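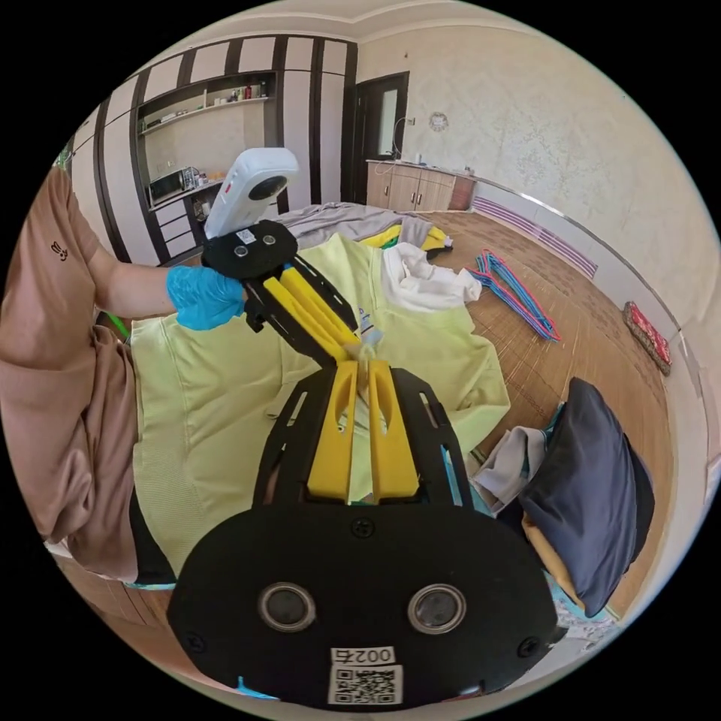
Green top spread on the bed, hangers on the floor.

Notebook, Pindness flat, clothes and bedding
November, started just after lunch

Carrying on from the last entry. Still on the soft things in the bedroom. The pile is coming down slower than I'd like but the order of work is settled now, so I'm writing it out properly.

Everything gets laid on the bed before it is folded. We tried folding on the lap and against the chest last time and the results were all over the place, especially with the thicker tops. Flat on the bed, front side down, sleeves out, then smooth from the collar toward the hem. After that the sleeves go in across the back and the body folds up in thirds. Halves if it is going in the deep drawer.

The pale green one is the awkward one of the batch. Sweatshirt type, soft, and the hem and sleeves bunch up as soon as you let go of them. Pinching the fabric up in the middle and pulling it straight from there works better than tugging at the cuffs. Two people on it is quicker than one, as long as both don't pull at the same time. Agreed to say "mine" before pulling.

The gray blanket is a problem. It was left rumpled on the bed again and anything laid over it picks up the lumps. Next session: blanket off first, folded on the chair, and only then start on the clothes. Same for the yellow cloth, which has been moved from one end of the bed to the other at least three times and belongs in the linen pile anyway.

White things – keep them apart from the start. I had one resting on the green top and nearly folded it in. Towels to the bathroom shelf, shirts on hangers, and if it is too crumpled to tell from a distance, shake it out and look.

Hangers: the pink and blue plastic ones are on the floor by the bed. They tangle at the hooks when they are dropped in a heap. Better to hang them over the door handle in one direction. Pink for tops and blue for pants was suggested in the Skavivholm notes but I don't see the point, we run out of one color halfway through. Use whichever comes up.

Tally, copied from the sheet on the wardrobe door:
Items folded up to this morning: 2,044
Of those, tops of any kind: 958
Redone after checking: 9

The target on the sheet was 2,000, so we are past it, but the drawers aren't finished and I'd rather keep going to the bottom of the pile than stop at a number. The redone ones were nearly all long sleeves where one arm slid back out when the piece was picked up. Fix is to tuck the cuff under before the last fold. Worked on the two I tried it with.

Drawers: top one is full and sticks. Took out the scarves and it closes again. Scarves are in the Griltesow box for now, lid off. Someone should relabel that box, it still says kitchen.

To do
– strip the bed before anything else
– second laundry bag from the hall, not opened yet
– ask Østergaard whether they want their spare pillowcases back
– green top again, arm came out

Stopped at 4:40, back getting sore. A low bed is bad for this, try kneeling.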